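4.2 Monthly goals and self-reported completion

Participants were recruited through Netbridge, a journaling site on which members post a list of personal goals at the start of each month and a recap at the end. Of the 836 members invited, 300 kept a public list for 12 consecutive months and were retained. Goals were coded by Tzavaras and Kourkoulas into four groups: money, reading, household and health. Disagreements were settled by discussion before any completion data were opened.

A goal was scored as complete only if the recap said so in plain terms. Statements such as "did okay with this" were scored as partial and left out of the main model. Goals carried over from one month to the next kept their original wording in most lists, and we treated each carryover as a new entry with a flag for its age in months.

Household goals were the hardest to code. Many named a room without naming a task ("kitchen", "get the counters under control"), and others named a habit with no end point. Following Stojanovska, we split these into bounded goals, which can be finished on a given day, and open goals, which cannot. Cooking at home was coded as open unless the member gave a number of meals.
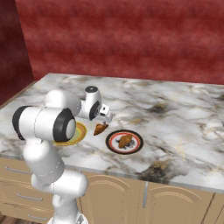
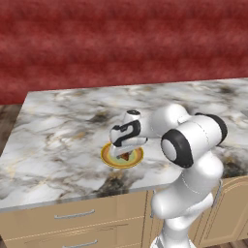 Figure 2. Simulated kitchen counter with a robotic arm, two renders.

4.3 Results for bounded and open goals

Bounded goals were reported complete more often than open goals in all four groups. The gap was widest for household goals and narrowest for reading, where nearly every member gave a number of books. List length had a weak negative effect that disappeared once goal age was entered in the model.

Completion fell in May in each group except money. We have no firm account of this drop. Members who also used the Provico reminder service showed the same pattern, so a lapse in prompting is unlikely to explain it.

Age was the strongest single predictor. A goal carried over twice was seldom completed in its original form, although members often replaced it with a smaller one. These replacements were coded as new goals, and the choice raises the completion rate for bounded goals slightly.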